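1 min read

Zavberg Community Pantry is pleased to share an update on its reusable bag program. Please follow this thread for packing guidance and collection arrangements. (1/7)

Since February, the pantry has distributed 2,000 fabric bags to member households. A further 200 remain available at the front counter on request. (2/7)

Members are asked to set out their groceries in a basket before packing. Boxed goods go into the bag first, standing upright along the sides. Small items fill the space between them. (3/7)

Lay the bag flat and straighten the handles before opening it. A basket on the left and a bag on the right suits most people - those who prefer the reverse should feel free to switch. (4/7) 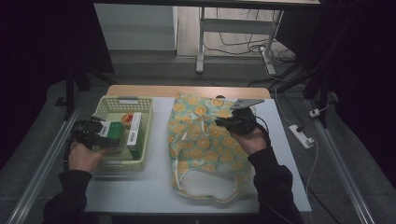 Sizwe Jacobs asks whether boxes need to stay in their original packaging, as his household usually flattens the cartons and carries the inner packets. Either is acceptable. We do ask that the label be kept with any item that has a use-by date or allergy information. (5/7)

Fabric bags may be machine washed in cold water and should be dried fully before storage. Bags with torn handles may be exchanged at the counter during opening hours. Please do not leave them in the donation bin - it is reserved for food. (6/7)

The revised packing sheet takes effect on April 27, 2018. Printed copies are available at the Lekov branch and may be requested by mail. Questions about bag exchanges should be addressed to Ruan Baloyi at the main office. (7/7)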